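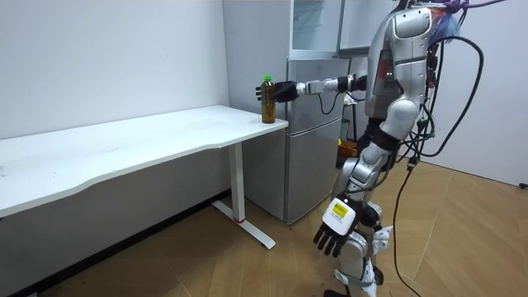
Cleaning and Storing Live Albums and Other LPs

Updated April 10, 2021

Most surface noise on a used record comes from dust and skin oil in the groove. Both can be removed at home with distilled water, a record-safe cleaning fluid and two lint-free cloths.

Before cleaning

Wash and dry your hands. Hold the disc by the edge and the label only. Check it under a desk lamp tilted low. Hairline marks are usually silent. A scratch that catches a fingernail will be heard, and cleaning won't change it.

Dry brushing

Put the record on the platter and let it turn. Rest a carbon fiber brush across the grooves for two turns, then draw it slowly toward the edge. Don't press down. The Flirnik brush has a grounded handle, which helps in a heated room in January, when static is at its worst.

Wet cleaning

Lay the disc on a clean towel. Apply fluid to the cloth, never to the record, and wipe in the direction of the grooves. Keep the label dry. Repeat with plain distilled water on the second cloth — dried residue sounds much like the dirt it replaced. Stand the disc in a dish rack until no moisture is left, then turn it once and check the other side.

Shellac discs need different treatment. Alcohol dissolves shellac, so read the fluid label first. Levudero sells an alcohol-free version.

Sleeves

Throw out paper inner sleeves that shed fibers. Use polyethylene-lined ones in the 12-inch size. Pokeo part 1088 fits a standard jacket without folding at the corners. Gatefold live sets need one inner sleeve per disc.

Shelving

Store records upright, snug enough to stand straight and loose enough to pull out with two fingers. A shelf with 38 cm of clear height leaves room to tip a jacket forward. Pereyra cube units need a center divider, sold separately. Fasten any tall unit to a stud. Keep the shelf away from radiators and direct sun — vinyl warps well below the temperature that damages the jacket.

Stylus

Brush the stylus from back to front before each side. Never brush side to side.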